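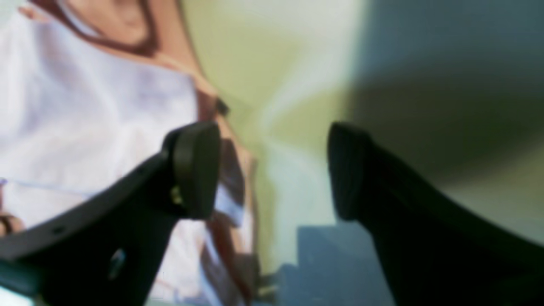
Does the satire have to be about something that was in the news this week? No rule says so, and the pieces people still quote back to me are mostly about queues, parking and the price of a sandwich. If you've got a good one about the news, send it quickly. Everything else can sit in the folder until it's ready.

Jummai Iyamu wrote on Aug 24, 2020:
> I've got a spoof report about the Prulletti by-election, where the
> town elects a roundabout. It runs to 918 words and I can't bear to
> lose any of them. Is that too long for the page? Also, I've called
> the mayor Cenevari all the way through and now I'm worried it sounds
> too much like a pasta sauce.

Jummai, I read this on the bus and missed my stop! The roundabout giving its victory speech "in a clockwise direction" is the best line anyone has sent in since May, and the losing candidate (a mini roundabout, of course) demanding a recount made me laugh out loud.

It is long, though. Most of our spoof reports come in at half that, and they work because the reader thinks for a line or two that they're reading the real thing. Yours gets properly going in the fourth paragraph, when the traffic lights refuse to concede. I'd start right there and see what you miss. My guess is the history of the Milico bypass could go altogether, lovely as it is, or turn into a piece of its own.

Please keep Cenevari. It sounds a bit like a pasta sauce and that's half the fun. What I would change is the headline, which gives away the roundabout before we've met it. Something dull and official would be much better: "Turnout up to 36 per cent in Prulletti" and then let the first sentence do the damage.

One small thing, you have the roundabout winning by 44 votes near the top and by 12 at the end. Unless that's a joke about the recount, in which case it needs one more line so we get it.

Has anyone else got something on the go? Tremblay's horoscopes for furniture are nearly done and I'd love a letters page to run beside them, the crosser the better. Short ones are fine, even a single sentence.

Send me the new version when you've had a go at it, Jummai, I can't wait to see it.

Vasco Seixas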